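Hello, and welcome! This folder holds the Undby Recipe Notes, a modest but much-loved collection of home cooking written down as plain text, one dish to a file. If you came looking for a big polished cookbook you may be a little disappointed, but if you like the kind of recipe that says "stop when it smells right," then please pull up a chair and stay a while.

## What you'll find

There are 906 recipes at the moment, sorted into 4 folders:

- `soups/` – soups, broths and the thinner sort of stew
- `bread/` – loaves, rolls, flatbreads and crackers
- `mains/` – everything you'd put in the middle of the table
- `sweets/` – cakes, puddings, jams and a surprising amount of fudge

The sorting is loose. Dumplings live in `soups/` even when they are fried, and I've given up arguing with myself over cornbread. If you can't find a dish where you expect it, search the whole folder by name and it will most likely turn up next door.

## How a recipe is laid out

Every file starts with the same few lines, so that you can pull them into a spreadsheet or a little website if you'd like to.

| Field | What it holds |
|---|---|
| `title` | Name of the dish, as the cook wrote it |
| `serves` | A whole number, or blank |
| `source` | `card`, `notebook` or `spoken` |
| `units` | `cups`, `grams` or `mixed` |
| `notes` | Anything scribbled in the margin |

After that comes the recipe itself. I kept the cook's own spelling wherever I could read it, and put my best guess in square brackets where I couldn't. Handwriting fades, and butter stains are not kind to fractions – please use your good sense before adding [2?] tablespoons of salt to anything.

The `spoken` recipes are a bit different. They were typed up from people talking, so they wander. One of the bean stews spends a whole paragraph on which pot to use and never gets around to the cooking time. I left it alone and I'm very fond of it.

## Tools

The folder comes with Liveo, a small script that scales a recipe up or down. To turn any dish into one for 6 people:

```
liveo scale mains/onion-pie.txt --serves 6
```

It handles cups and grams nicely. It does not know what to do with "a handful," so those lines come through untouched. Eggs are rounded up, never down.

## Table notes
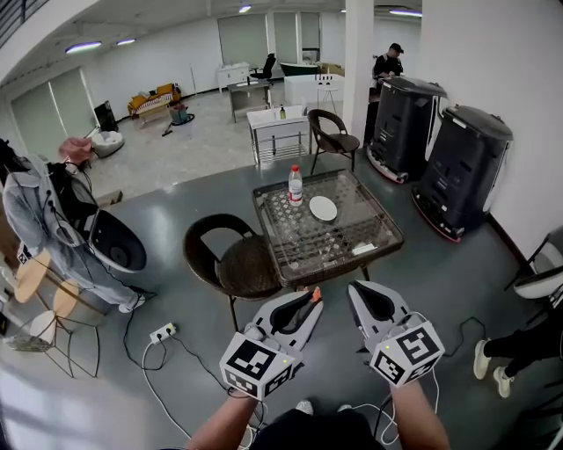 **Undby, June**

The summer update is mostly `bread/`, with the Toston flatbreads finally typed in and the Nartey notebook checked a second time against the original pages. There were 2 versions of the seeded loaf, and both are kept, because they really do come out differently. Quite a few `serves` fields that had been blank are now filled in too.

Still to do: the pickles, which are scattered all over `mains/` and deserve a folder of their own, and the jam timings, where "until it's done" could use some company.

## Using and sharing

Please cook from these, copy them and pass them along. If you reprint a recipe, keep the `source` and `notes` lines with it so the cook's own words travel too. Corrections are always welcome, particularly for oven temperatures; put the file name at the top of your message and tell me what you changed and how it tasted.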